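Diary, April, late evening

Can a machine make a bed yet? I have been chewing on that since breakfast and I still don't want to go to sleep before writing some of it down. The Meireles people say one to two years for the easy household stuff. I used to laugh at that kind of number, and tonight I'm not laughing!

Bedding is the part that gets me. A cup keeps its shape wherever you grab it, but a sheet is a new object every time you touch it — one tug on a corner and the whole thing is somewhere else. Two fingers have to do what I do with ten and a forearm and, if I'm in a hurry, my chin. And still, pinching an edge and pulling it flat is mostly patience, and a machine has plenty of that.

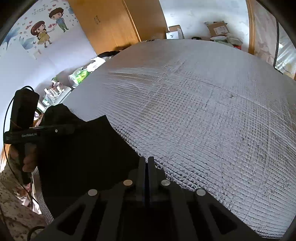
No names in the Morkalville newsletter's letters page, but one reader wrote that she'd let a robot into her bedroom the day it could do a fitted sheet without being shown twice, and that until then she'd take a better vacuum. Fair enough. I read it three times and wanted to write back at once. The fitted sheet is the final exam! I'd be thrilled with a plain cover pulled straight and smoothed.

Been going over my notes on the Jerka trials too. 40 tries at folding one towel, 29 of them good enough to put on a shelf. Last spring it was 13 out of 40, with the same towel. I know a towel is no duvet, and I know a shop floor in Tranduvdale with bins bolted down is no bedroom with boxes on the floor. But that jump had me walking up and down the kitchen.

Must look up what they did about creases. And wash my own sheets tomorrow, by hand and in person, like always.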